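Mirnach Skills Supplies: Customer Support
Ticket 3255
Subject: Thread curls like a telephone cord, wound gapes, morale poor
Status: Closed (reopened twice)
Product: Endale practice skin, fluid-backed; Kuter brown thread, long
Opened by: Driss Mansour
Assigned to: Nhung Lương

Driss Mansour, 09:12
We bought a box of your practice skins for our suturing evenings in August. The skin is fine. The bleeding is, if anything, overenthusiastic. The trouble is the thread, which comes off its card in a zigzag and stays that way. By the third stitch it has tied two knots of its own, both better than mine. The edges also won't stay together: I close one end and the other end opens to see what's going on.

Nhung Lương, 10:40
Sorry to hear it. Could you tell me the lot number on the thread card, how far from the edge you're going in, and whether you straighten the thread before starting?

Driss Mansour, 11:05
Lot 1697. Distance from the edge: varies with my mood. Straighten it?

Nhung Lương, 11:31
Hold both ends and pull gently and steadily for a few seconds. Don't tug, and keep well away from the needle, where it's joined. The thread remembers the card it was wound on and has to be talked out of it. Then cut it shorter than feels generous. The long cards are meant to do several wounds, and most people try to do one wound with the whole card.

Driss Mansour, 14:20
Pulled. Mostly straight now. I also pulled the needle clean off one, having read your message up to the word "steadily". Wound still gapes in the middle.

Nhung Lương, 15:02
Passing the gaping to Khải, who cuts these skins up for a living.

Khải Võ, 15:48
Gaping in the middle nearly always means the bites don't match. If you go in close on one side and come out far away on the other, one edge rides up over its neighbour and you get a step. Put the first stitch at the midpoint, then halve what's left each time. Go in at a right angle to the surface. If the skin puckers into a little mouth you've pulled too tight, so take that stitch out and do it again. The edges should touch and no more.

Driss Mansour, 19:55
Midpoint first has cured the step. I'd been starting at one end like someone lacing a boot. Reopening for a new complaint: knots slipping. Xuân Tô, who shares my bench, says hers hold perfectly, and has said so more than once.

Khải Võ, 08:30
Is the first throw a double?

Driss Mansour, 08:34
It is now.

Khải Võ, 08:36
Double first, then singles in alternate directions, each laid flat. If you go the same way every time you've made a granny knot and it will slide.

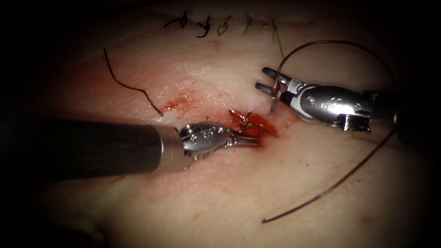
What should we wipe the skin with between stitches, so we can see the edges?

Damp gauze, pressed on and lifted off. Rubbing drags the edges apart and lifts the surface, and dry tissue leaves fluff in the wound.

Driss Mansour, 20:17
Knots holding. Gauze purchased. Xuân has gone quiet.

Nhung Lương, 09:03
Closing this one. Two replacement thread cards are in the post, for the needle.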